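Colmont Property Operators' Help Forum > Housekeeping and Turnover > Guest Rooms

**Litter left on carpet at checkout: what order should room attendants follow?**

Posted by Mahnaz Amini, 2025-10-11

I am responsible for housekeeping standards at a property with 242 rooms, all of them carpeted. We are revising our written checkout procedure and would appreciate guidance from other members before the new version is issued in November.

The present procedure states that the attendant shall "remove all refuse" before stripping the bed. It doesn't say in what order refuse is to be collected, whether beverage containers are to be kept apart, or where the bag is to be placed. As a result, our attendants work in different ways. Several carry the bag from item to item. Others leave it at the door and walk back and forth. Inspection reports also show a recurring problem with clear wrappers, which are missed more often than any other item and are later drawn into the vacuum cleaner.

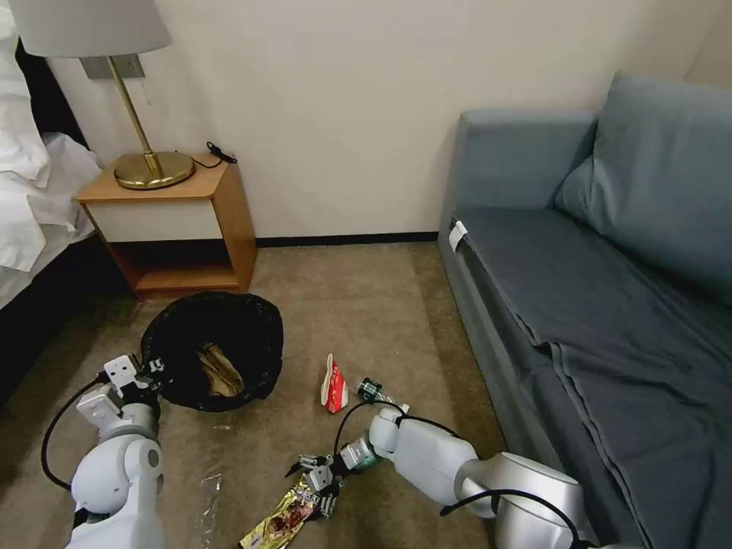

Our rooms of this type have a sofa facing the bed area, and guests tend to eat there and set things down on the floor. The litter is therefore usually found in one part of the room, in the open carpet between the bed and the sofa. My draft asks that the bag be opened fully and set on the floor beside the litter before anything is picked up. A carton standing on the carpet is easily noticed, even by an attendant in a hurry. A clear wrapper lying on light tan carpet is another matter, and on some carpets it can be found only where it catches the light. I would like the procedure to deal with this specifically.

My questions to members are as follows. Should clear plastic be collected first or last? Should bottles and cartons go into the same bag as paper? Is it acceptable to begin on the bed while refuse is still on the floor, if two attendants are assigned to the room?

---

**Liviu Vlad**

Our company, Verkitura, services rooms under contract at several properties, and the following is taken from our attendant manual with minor changes.

1. Open the drapes and switch on all lamps, including the one on the nightstand.
2. Set the open bag on the floor within arm's reach of the largest group of items. Fold the rim outward so that it remains open.
3. Collect anything that may contain liquid. Keep each container upright while it is being lifted, and check the carpet beneath it.
4. Empty any remaining liquid into the bathroom sink. Bottles and cans go to the recycling section of the cart if the property separates them.
5. Collect paper, cardboard, and food packaging.
6. Collect film, clear wrappers, and loose caps. Crouch and look across the carpet at a low angle toward the window.

Clear plastic is placed last because the floor is easier to read after the larger items are gone. The attendant then checks beneath the sofa and the lower shelf of the nightstand before tying the bag. Bed linen isn't touched until the bag has been tied and removed. This applies to teams of two as well. Wrappers and caps are easily gathered up in a sheet that touches the floor, and our laundry has returned linen to us for this reason.

If a carton has leaked, blot the area with a white cloth and report it to the supervisor. Attendants shouldn't apply any spotting product on their own judgment. 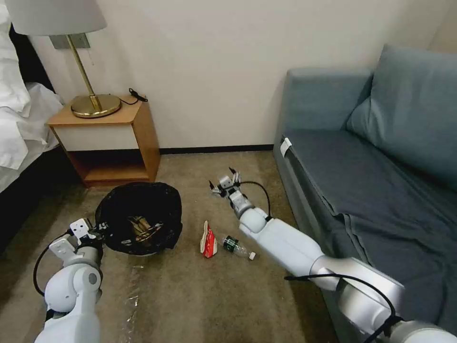 Soudabeh Akbari

I agree with most of the above, but I don't agree that film should always come last. At our property, the Nirka, attendants are instructed to pick up any sheet of plastic lying where they intend to stand or kneel before they do anything else. It slides under a shoe. The remaining film can wait until the end, as Mr. Vlad describes.

With regard to bottles, please consider adding a line about caps. Our attendants are told that a bottle found without its cap means that a cap is still to be found, and they look for it before vacuuming. We also ask that labels be left on. Removing them takes time, and our hauler doesn't require it. Yours may have other rules, and the contract should be consulted.

As to two attendants in one room, we permit the second person to begin in the bathroom. The bed waits.

---

**Ermira Omerović**

Just use a bigger bag and vacuum twice. We never wrote any of this down and the rooms are fine.

---

*Mahnaz Amini added:* I thank all members for their replies. The draft will now direct attendants to clear plastic from the standing area first and to collect the remaining film at the end. The line on bottle caps will be included as well. Vacuuming twice can't be accommodated within our allotted time of 30 minutes per room.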